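The Case for the Pencil Case

By Oranuch Noiphan
January 2023

My mother kept every pencil I ever owned in a biscuit tin, and I suppose that is why I grew up thinking a pencil was something you had to dig for. I thought of her tin when I met Wanpen Sombatkul, who has spent 16 years helping families sort out their desks and who believes, very firmly, that the humble pencil case deserves better than the bottom of a backpack.

Her method is a simple one. Give each kind of thing its own case, pick different colors, and lay them flat and side by side so you can see the whole row at a glance.

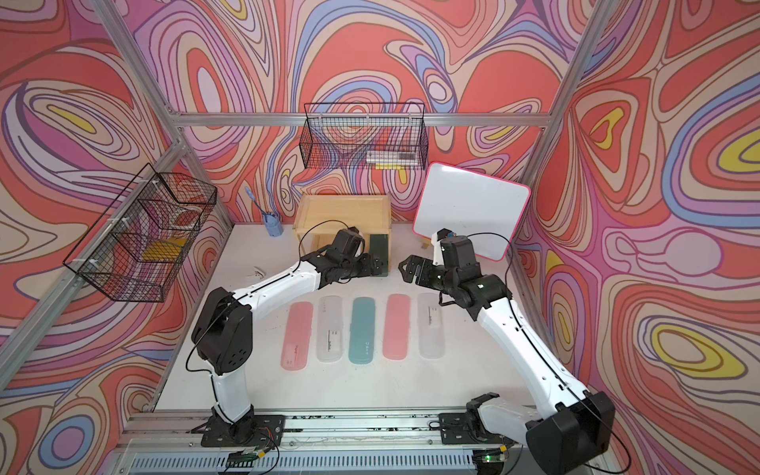

Pink, clear and teal in a row, with a green case upright by the wooden box.

"People buy one enormous case and stuff it," Wanpen told me over a long pot of tea. She likes clear or tinted plastic for the things she reaches for daily — you can tell your crayons from your erasers without opening a lid — and saves the darker ones for bits she doesn't need to look at.

Then there is the matter of the walls, which most of us forget we have. Wire baskets are cheap, they don't gather much dust, and they leave the tabletop free for drawing, homework, or a sandwich. I hung one over my own desk in December and have been a little smug about it ever since.
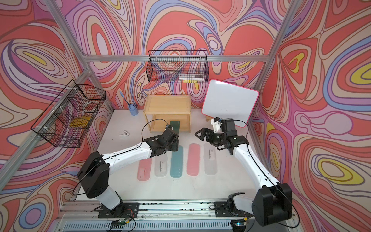 Mesh baskets up on the walls, a two-tier wooden stand down below.

A small stand is worth having too, and so is a little whiteboard for the list you will otherwise write on your hand. As for busy wallpaper, Wanpen is all for it. A plain white desk can take any amount of pattern around it, she says, and children will sit longer somewhere cheerful.

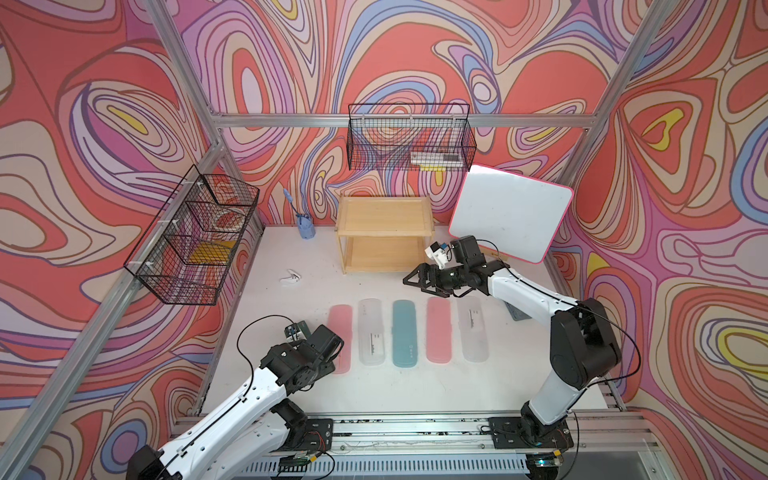 How often should you empty out a pencil case?
Twice a school year is plenty for most families. Tip everything onto newspaper, test the pens, wipe the inside with a damp cloth and let it dry with the lid open before you fill it again.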